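Collecting demos with a wrist camera: how much do you vary the start pose?
Forum: Robot Learning > Data collection

denik_12
Hi all! We passed 746 episodes last night and I'm so happy with how it's going. The project is called Skudach and the task is simple – reach down near the floor, pick up a part, bring it back to the start. I reset to a slightly different arm pose every time (by hand, which is slow but kind of fun!).

My floor is marked with yellow tape so the big items go back to the same spot between takes. Wrist view from one of the episodes:

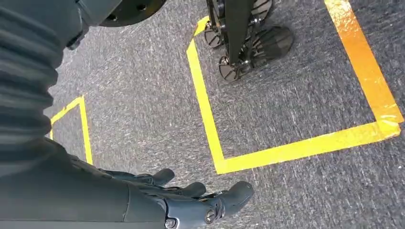

Korkor Essien
I'd worry more about the floor marks than the start pose. If every episode has the same tape in view, the policy can learn to steer by the tape. We had 1048 episodes like that in July and had to redo most of them.

denik_12
Ouch. But without tape my resets drift all over the place, and then I can't compare runs.

ametepe
Disagree with Korkor a bit. Keep the tape for your test runs, and pull it up or shift it for a share of the training ones. Roma set has 3576 episodes with marks in nearly all of them and it trains fine for us.

Korkor Essien
Fine in the same room, sure. Have you tried it in another one?

ametepe
Not yet, fair point.

denik_12
Ok, I love the idea of shifting it! Going to move the tape every 12 episodes and keep the start poses random. Will post the numbers when I have them.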